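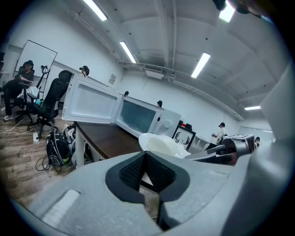
Pruvska Boards > Home & Workspace > Shared Kitchens and Other Disputes
Thread: Microwave on a round table, yes or no

brothandbutter wrote:
We've moved into the Plosmont space, 17 of us sharing one big room, and there's no kitchen. The kitchen is a brown table with white legs and a microwave on it. I have been put in charge of the kitchen, so I'm in charge of a table.

My questions: is a round top a stupid place for a microwave, and where do people put the bowl while they're stirring? At the moment it sits right in front of the microwave, under the spot where you want your wrists to go. Also, the door swings left, and there's an office chair parked just behind it. I've asked for the chair to move. The chair has seniority.

gradual_pickle wrote:
Round is fine for eating and bad for appliances. Anything square on a round top leaves you leftover slivers of table that fit a teaspoon. Kubiak had a rectangular one for 80 dollars in February and I'd have bought that.

brothandbutter wrote:
The table came with the lease. So did the opinions about it.

secondshelf wrote:
Disagree with pickle. No corners to catch with your hip when you're carrying soup. I've worked next to a round one for years and my only complaint is that everyone thinks they're sitting at the head of it.

What else lives on there? You said it was just a microwave, and I don't believe you. No office table has ever held just a microwave.

brothandbutter wrote:
Fine. There are flowers. Fake ones, pink and white, with one peony type the size of a bread roll, and they lie flat because we own no vase. There's also a white boxy thing with two knobs that looks like a stove for a doll, and a black-framed drawing of what I take to be a deer. The deer leans on things. It has no wall.

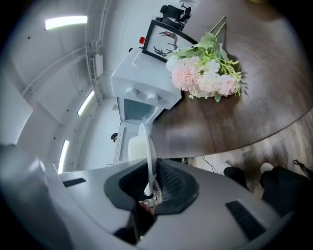 Re: the flowers

gradual_pickle wrote:
Lose the flowers. They're taking up dish space and they'll smell like everyone's lunch by spring. Plastic petals plus steam, I've seen it happen.

ovenmittens27 wrote:
Leave the flowers alone! They're the only thing on that table that isn't an appliance or pretending to be one (looking at you, tiny stove). I would get a jug for them though, a heavy one, so they stand up and give you back half the tabletop. Thrift stores are full of ugly jugs.

gradual_pickle wrote:
So now there's a jug to knock over.

ovenmittens27 wrote:
You don't have to put water in it, pickle. They're fake.

secondshelf wrote:
Jug gets my vote. Put it on the side away from the hinge. A door that opens left wants everything else on the right, and the landing spot for hot dishes right in front where you can reach it. Then hang the deer.

brothandbutter wrote:
Some of this was already underway. Flowers are on the right of the microwave, still lying down, jug pending.

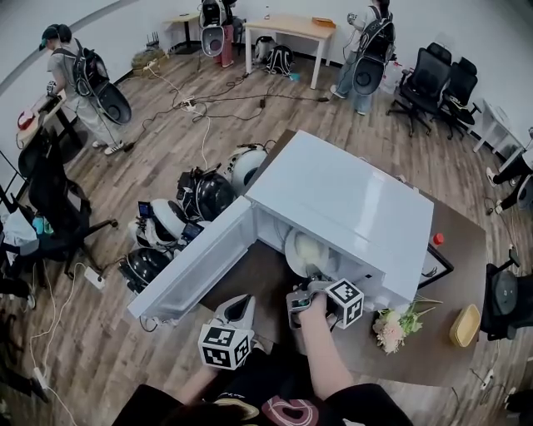 Door open, dish on its way out, flowers to the right.

ovenmittens27 wrote:
Much better. What's the yellow container by the edge? Move that in before somebody's sleeve does it for you.

brothandbutter wrote:
No idea. Nobody has claimed it. I'll push it toward the middle and wait.

gradual_pickle wrote:
I'd be more worried about the power strips on the floor. Please tell me the microwave has its own outlet.

brothandbutter wrote:
Checking tonight. Will report back on outlet, jug and deer, in that order.

secondshelf wrote:
Deer first.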